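Gripper bench notes, March

Quick one from me as the newsletter goes out at 6 and I've only just sat down. We finally got the hands and the plain gripper going on the same job. Yellow can, pick it up, put it down, repeat. Dull to watch, good for comparing.

First the Starnel hand. Fingers spread wide, come in low from the side, thumb nearly at the foot of the can before anything closes. Took ages to get that approach right. Too high and it tips the can, too fast and same again. 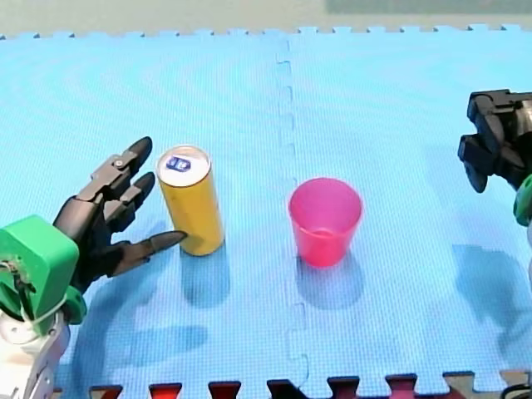 Starnel hand lining up on the can, pink cup next door. Second arm waiting on the right.

Closing is the nice bit. Upper fingers go over the back, thumb comes round the front, and the can gets held low down where it's steadiest. 458 tries logged so far. Wiring on the green wrist part still needs tidying, I know, I know, cable ties are on order. 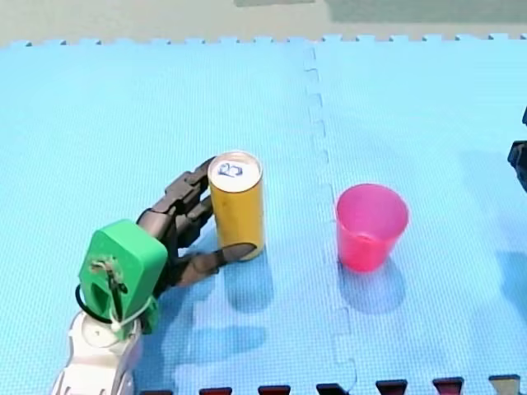 Thumb round the front, fingers behind.

Then the Vurnus gripper. Much simpler thing, flat pads and linkages, far fewer joints to go wrong. 442 tries on that one. It doesn't mind a can on a slant, but it does squeeze hard, so we've turned the force down twice and will probaly do it again. Check your hex screws before a long run please, the pivot ones especially. 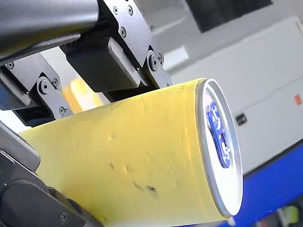

Pad down on the upper side of the can, blue pull tab at the far end.

Close-up views are from Makokha's camera mount. Good on detail, poor on depth, and anything behind the fingers goes soft. Gitau Nyamweya wants to try a shorter lens and also move the mount so the gripper body fills less of the picture.

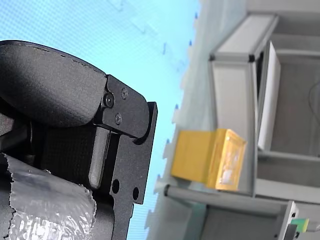 He'll also be testing the Prornevska controller on both, same job, same speeds, so we can see wether the lag is the hand or the software. My money's on the software. Gitau disagrees, loudly.

Bench is booked all Sunday for that. If you want a slot after, tell me or Gitau, and put the force settings back how you found them. Numbers for both in the next issue, assuming I get them typed up.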